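Workshop notebook – supply chain tracing, cotton and yarn
8th March
Entered by Marisol Quintanilla

Picking up where the February entry stopped. We had the shipping records for Nurdale loaded but not cleaned, and Unathi had started on the supplier names. Both are done now, so this entry is mostly about matching.

Raw count is 2,224 shipment lines. After taking out duplicates and lines with no consignee we are left with 1,049. That is a bigger drop than I expected. Most of the duplicates come from the same bill of lading being filed once by the forwarder and again by the importer, with the weights rounded differently. I kept the importer's version every time, even where the forwarder's looked more complete. If anyone disagrees, the removed lines are in the second tab and nothing has been deleted.

Supplier names are still the slow part. Abugri turns up under several spellings, and sometimes with the name of the industrial park stuck on the end. Unathi Baloyi built a table of variants by hand and I checked a sample of 100 against the company registry extracts. Two were wrong. Both were cases where a trading company and a spinning mill share an address and nearly the same name. We now treat those as separate until a registry document says otherwise.
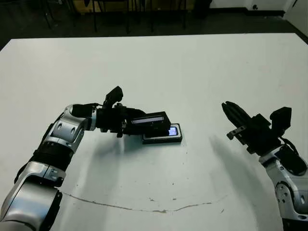 The question we are trying to answer is narrow: can an importer buying finished shirts from Tremetti show where the cotton was grown? The law presumes forced labor if any part of the goods was made in the region, so a statement from the shirt factory alone will not do it. The importer needs paper for each step – gin, spinner, weaver, cutter – and the quantities have to line up.

For Tremetti they line up at the cutting and weaving stages. Fabric in and shirts out agree once you allow for waste. At the spinning stage they stop agreeing. Abugri sold more yarn in the period than the bales it has declared could make. There are ordinary explanations for this (stock held over from the year before, yarn bought in and resold), but none of them are in the file. I have written "unexplained" in the findings column and left it there. Please don't change it to "suspected". We haven't got the evidence for that word.

Notes on transfer programs. Unathi read through the local notices about workers being moved to the mill district. Three of them name the park but no company. One names a company that could be the Abugri parent, but the characters differ by one, and we don't know if it is a typing error. She has saved copies of all four with the page source, as the last batch of links went dead before we had archived them.

Custico sent over their own trace on the same shirts. They used an audit report as proof of conditions at the mill. I don't think we should rely on it. Auditors can't interview workers freely there, and the report doesn't say who picked the people interviewed or who else was in the room. I will cite it as existing and nothing more. 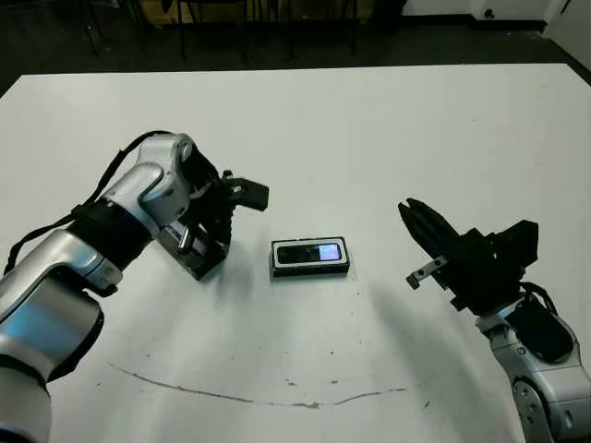
White tabletop, with the left arm reaching in.

To do:

– Ask Tremetti's counsel for opening stock figures at the spinner. Put the request in writing.
– Get the gin certificates in the original language. The translations leave out the county.
– Unathi to rerun the name table on the Custico list and note any new variants.
– Check if the isotope test result covers the yarn or only the finished cloth. The letter can be read either way.
– Move the worker statements to the restricted folder and take the names out of the file titles. This should have been done in the first week.

One point on wording for the draft. We have been mixing "labor transfer" and "forced labor" as if they were the same. For the draft, use "labor transfer" for the government program and keep "forced labor" for the legal finding or presumption. I have fixed sections one and two. Section four still needs it.

Recent entries
Cleaning the Nurdale shipping records
Reading gin certificates: what to look for
Notes on the rebuttable presumption
Archiving local notices before they disappear

This site uses cookies to remember your settings. Accept | Manage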